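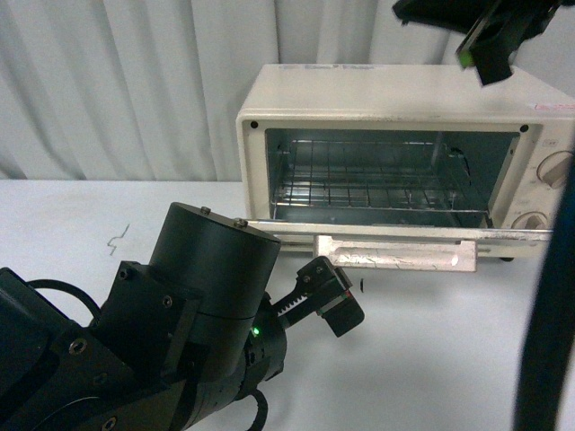
Aula 4: A biografia de autor como género promocional

Apontamentos para a cadeira de Escrita e Edição. Ler antes da sessão, porque na aula passamos logo aos textos.

A nota biográfica que acompanha um romance de terror costuma ser lida como informação. Convém desconfiar. Está escrita na terceira pessoa, mas quase sempre foi o próprio autor que a redigiu, ou alguém pago por ele. Esta terceira pessoa serve para dizer coisas que na primeira soariam a gabarolice: "aclamada", "voz inconfundível", "um nome a seguir". Aclamada por quem? A nota raramente o diz.

Caso de trabalho: Lucero Nina

A ficha distribuída pela editora Amura apresenta Lucero Nina como "autora de culto do suspense psicológico". O romance de estreia, Sorkau, teve uma tiragem de 4000 exemplares. Vendeu 2254. Para um primeiro livro numa editora pequena não é mau resultado, e eu teria menos dúvidas se a ficha desse estes números em vez de falar em "fenómeno de leitura". Um culto com 2254 compradores pode existir. Gostava é que me mostrassem os fiéis.

Reparem também na ordem. O livro ocupa uma linha e meia. Seguem-se o podcast, a linha de velas perfumadas e a produtora Vakex, que à data da ficha não tinha produzido nada. O verbo escolhido é "fundou", no pretérito perfeito, que dá por acabada uma coisa que mal começou. Comparem com "está a desenvolver", fórmula igualmente vaga mas um pouco mais séria.

Vocabulário a vigiar

"Bestseller": sem lista, sem data e sem categoria, não significa nada. Há categorias de loja tão estreitas que se chega ao primeiro lugar com a família e os colegas de trabalho.

"Premiado": procurem o regulamento. O prémio Agbenyega, citado na ficha, cobra inscrição e distinguiu 63 obras na mesma edição. Não digo que o livro não merecesse, digo que a palavra trabalha mais do que devia.

"Baseado em factos reais": no terror é praticamente um adereço. Perguntem que factos.

"Comparada a": a voz passiva esconde quem comparou. Muitas vezes foi o departamento de marketing.

Uma objeção

Yi-chun Man defende, no texto de apoio, que a nota biográfica faz parte da ficção e que exigir-lhe rigor é confundir géneros. O leitor de terror compraria também a personagem do autor, com a casa isolada e a infância difícil. O argumento é simpático e explica bem os pseudónimos. Já me convence pouco quando a mesma nota é enviada a livreiros e a júris de bolsas, que não estão a ler por prazer e tomam decisões com base nela. Man despacha este ponto numa nota de rodapé.

Exercício

Reescrevam a ficha de Lucero Nina em 63 palavras, sem adjetivos de valor e sem a expressão "sucesso". Conservem o que se possa verificar. Depois escrevam uma segunda versão, tão promocional quanto quiserem, e sublinhem cada afirmação que não saberiam defender perante um jornalista.

Entrega até ao fim de dezembro, em papel. A bibliografia é a da aula anterior, mais o texto de Man.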